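Ticket: Body mask removes the plastic film from wrist images
Project: Bundness
Component: Stustitz, preprocessing
Opened by: Snežana Obradović
Status: Resolved, one item left open
Labels: wrist-camera, masking, deformable

Problem

I am training the Bundness policy on the recordings from Dolton, and I want to repeat the masking result from our spring report. In that result we paint the robot's own body with a flat gray before the image goes to the encoder. The policy then can not use the pose of the finger as a shortcut and has to look at the object. With rigid objects it worked well. With the plastic film the masked policy is worse than the unmasked one, on all three seeds.

At first I suspected the training and I spent a long time there. The learning rate, the crop and the action normalization are the same as in the unmasked run, I compared the config files line by line. The only difference is the mask step.

Then I wrote the masked images to disk and looked at them. In many episodes the film is gone. Stustitz has painted it gray together with the finger, and what the policy receives is the background, some piece of the container, and a large gray shape that changes its outline in every step.

Expected: mask covers the robot body only.
Observed: mask grows from the finger into the film where the film lies close to the finger, mostly when the arm is moving.

How to reproduce

Take the Bundness film subset (573 episodes), run the Stustitz mask step with default settings, and open the output for any episode in the bagging task. The moments when the finger goes down between the sheets are the worst. The film is translucent and glossy, the finger is dark and out of focus, and the border between them is soft from motion blur.

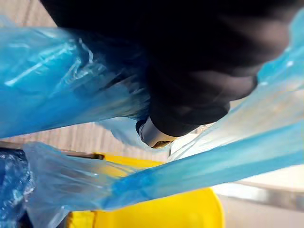

Mekdes Kumsa replied that the defaults were tuned on boxes and cups, where the border of the finger is a hard edge also when it is blurred. She asked whether temporal smoothing was on, and whether the mask was seeded from the kinematics or from the first image.

Smoothing is on, the seed is from the first image. I did not know that the kinematic seed is available for this camera mount, the page in the manual still says it is planned.

Checks done after the reply

Smoothing off. The mask is smaller but it flickers. The film comes back in some images and disappears in the next ones. I trained one seed only, and I stopped it early when the validation loss looked the same as before.

Color threshold. I tried to exclude everything blue from the mask. This works nicely on the saturated parts of the film. It does not work on the pale folds, where the plastic is almost milky, and it does not work where the film has white highlights. It is also a bad solution in principle, I would need a new threshold for each material.

Kinematic seed. Mekdes sent me the branch. The seed now comes from the joint angles and the hand-eye calibration, and the region may only grow by a small margin. The film is kept. The finger is covered completely except at the metal tip, where a thin line stays visible. I do not mind this. The tip is the part which touches the object, and in the spring report we had discussed to leave it unmasked anyway.

I trained again with all three seeds. The masked policy is now better than the unmasked one on two of them and equal on the remaining one. It is a smaller gain than with rigid objects, and I would not write more than this in a paper before we have evaluation runs on the real robot.

Second problem, found on the way

The kinematic seed assumes that the outer surface of the robot is the surface in the model file. For the bare links this is true. For the fabric it is not. The sleeve has no joint angles, it gathers and slides, and its outline depends on how the arm came to its position. With the old seed from the first image the sleeve was usually masked, by luck, as it is dark like the finger. With the new seed it is left in the image, and the folds give the policy a hint about the arm pose again. So we close one shortcut and open another.
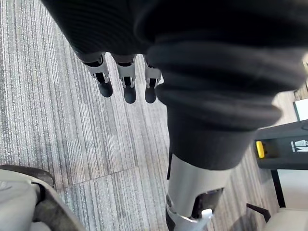 Black sleeve gathered at the cuff, silver limb segment and fingers below it

I measured the effect in a simple way. I trained a small network to predict the wrist angle from the masked image alone. On the images without fabric the network can not do much. On the images with fabric it predicts the angle quite well, with an error of around 2 degrees. This is too good for an image in which the robot is supposed to be hidden.

Mekdes suggests to use both masks: the kinematic one for the rigid parts, and a learned one only for the fabric, trained on hand-labeled images. Angelovski has an annotation tool which we could use for this, it already reads our file format. The fabric label must be its own class and must not be merged with the body class, otherwise the growing into the film may return.

Workaround until this is merged

Use the branch with the kinematic seed.
Set the growth margin to the smallest value.
Keep smoothing on, it does no harm with the new seed.
Leave images with visible fabric out of the masked training set, or train them unmasked and report the two groups separately.
Please delete the old mask cache before you run. Stustitz does not check which seed made the cache, and I lost an afternoon with this.

Result for the method

For the August draft I will change the sentence "masking the robot body improves the policy" to a weaker one. The improvement depends on the mask, and with thin film a wrong mask costs more than no mask. I will add the wrist angle test as a table, as other groups can repeat it without a robot.

Manual page: Mekdes has corrected the entry for our camera mount.
Seed problem: resolved on the branch, waiting for merge.
Fabric class: open, assigned to Snežana Obradović.
Cache check: moved to its own ticket.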